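Tsehay Negash
06/07/2023

1/ Small thread about small boxes. I was asked by two people how I sort little cartons when they are all mixed on one table, so I write it in one place. We have pink ones and blue ones, and one low wooden shelf.

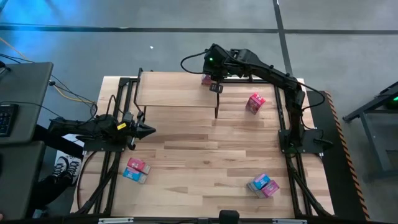
2/ First, the table. I like pale wood for this work. Pink and blue are both easy to see on it, and the printing on the box does not get lost. Before, in my old job at Batus, we had a dark gray top and I was always picking up the wrong carton in the evening.

3/ I begin with the boxes spread out, not in a pile. In a pile you see only the top ones and you start to move things two times. When they lie apart, at any angle, each box can be taken without touching its neighbor.

4/ Then I choose the color that goes first. For me it is pink. No deep reason, the pink is what Conceição asks for first in the morning, so it should be ready first.

5/ The shelf. Ours is a plain board on thin black legs and it stands in the upper left part of the table. I resisted it for a long time -- I thought it would eat the space. But you keep the table under it, and what is up there is out of the way of your sleeve.

6/ One color on the shelf, the other stays down on the wood. Please do not mix "only this one time". I did it in June and I was searching for a blue box during my whole lunch.

7/ Put the box down with the printed side up, and the text in the direction of the person who will read it. Torquil Crichton reads from the opposite side of the table, so for him I turn them. He did not ask for it, but he noticed.

8/ Do not press the small cartons in the middle. The cardboard is thin and a bent lid will not stand straight again. Hold by the two long sides, lightly, and let go only when the bottom is flat on the board.

9/ Leave a finger of space between one box and the next. On the shelf it looks like wasted room. Later, when you must take out the second one from the left, you will be glad.

10/ Somebody asked about numbers. For one round I take 9 boxes at most, usually less. Alby Hapeta once brought me 50 and said it is the same work, only longer. It is not the same work, you get tired and the rows become crooked.

11/ If you want a shelf like this: a board, four legs, and check with your hand that it does not rock before you load it. Saron made hers from a leftover piece of wood and it is better than mine, I must admit it.

12/ For the labels I still have not a good answer. I tried paper tape on the front edge of the shelf and it falls off after a few days. If you know a tape that stays on bare wood and comes off clean, please write to me below.

13/ Edit to number 8, Saron corrects me: for the very short boxes it is easier to hold by the ends. I tried it now with a blue one and yes, she is right -- for the longer ones I keep my way.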